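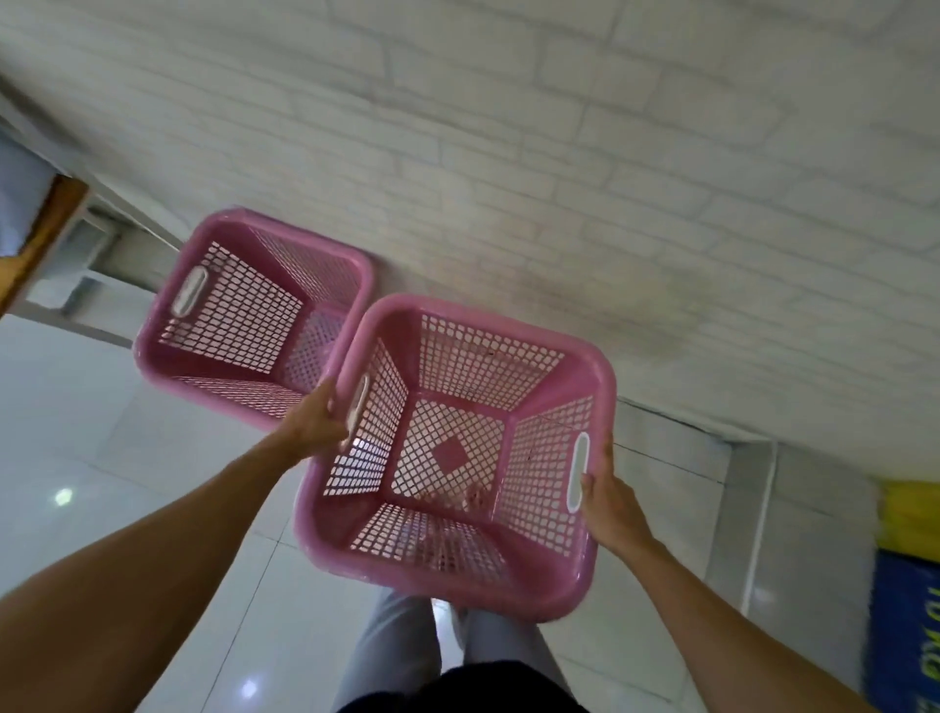 Laundry day at Sedutcombe, finally up on the page. Sorry for the wait, been meaning to do this since March and then the heating went, then half term things, you know how it is. Anyway. This is the wash house behind the main hall, the one everybody walks past on the way to the bins. White brick-pattern walls, white tiles underfoot, pink baskets with the little white ovals for handles. If you've only ever used the launderette in town you'll find it a bit bare but it does the job and it's a lot cheaper.

Captions are mine unless it says otherwise. Written quickly, on a Sunday, with tea going cold. Shout if I've got a name wrong.

The baskets. Square ones, bought through Wondwood when the old wicker hampers finally gave up. The wicker snagged everything. Theda lost a good cardigan to it and has not forgotten. Holes all the way down the sides and across the bottom, so grit and sand and whatever the kids had in their pockets falls out on the floor and can be swept up after. Please do sweep up after.

Please also bring them BACK. They live against the wall in the wash house. They are not for toys, logs, seed potatoes or the cat. Marietjie Du Plessis found one on the allotment path with leeks in it. Nice leeks, but still.

How to carry one, as people have asked. Both hands, one each side, thumbs over the rim. Don't drag it by one handle when it's full of towels, that's how the last lot split. If it's too heavy make two trips. Mitsuko Shimada does hers against the hip and says it's fine, I tried it and walked into the door.

Sorting. Whites and pale things first thing, darks after lunch, bedding whenever there's a gap. Nobody is going to tell you off but it helps if we all do roughly the same. Check pockets!! Tissues are the worst. Pens are worse than tissues. Sizwe Potgieter's biro in the pillowcases, enough said.

The book. Hangs on a string by the door, sign for your slot, 40 minutes each. If you're going over, write it in, don't just leave a sock on the lid and hope. 16 households on the list now so it does get tight at weekends. Early mornings are nearly always free.
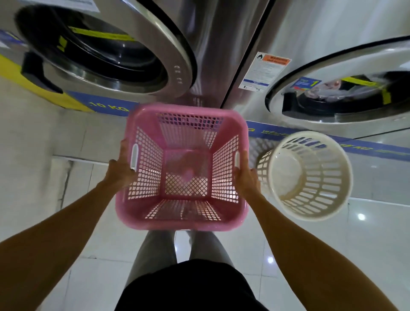

Emptying. Go round the drum with your hand before you walk off, there's always one sock stuck up at the top. Then feel round the rubber as well, small things hide in the fold. Leave the door ajar when you've finished so it can air. Last person of the evening gives the seal a wipe with the blue cloth (the blue one, the green one is for the floor).

Powder. One scoop, level. It's in the tub on the shelf, Gratulska, the unscented sort, because of Annatjie's skin. If you like your own stuff bring your own, but take it home again, we had 4 half bottles of softener leaking on that shelf and it took an age to get the stickyness off.

Drying. Lines out the back if it's fair, racks in the corridor if not. Pegs are communal, allegedly. I've put a new bag out. Sheets go on the far line where they get the wind and don't slap people in the face on the way to the shed. Take things in when they're done please, the racks are not a wardrobe.

Money. Repairs fund stands at 1295 after the Van Wyk bill was paid for the drain. Annatjie Mofokeng has the receipts if you want to look, she keeps them in a biscuit tin, very thorough. Slots stay the same price until the summer at least.

Lost and found. One child's glove (red), two pillowcases with a daisy edge, a very small jumper that I suspect was once a large jumper. All on the hook behind the door. Gone to the charity bag if nobody claims them by the end of next month.

More pictures to come when I find the lead for the other laptop. Theda Steinbach has some of the lines on a windy day which are lovely, will nag her for them. If you've got any of your own send them over or drop them in at number 4.

Page put up 24/04/2022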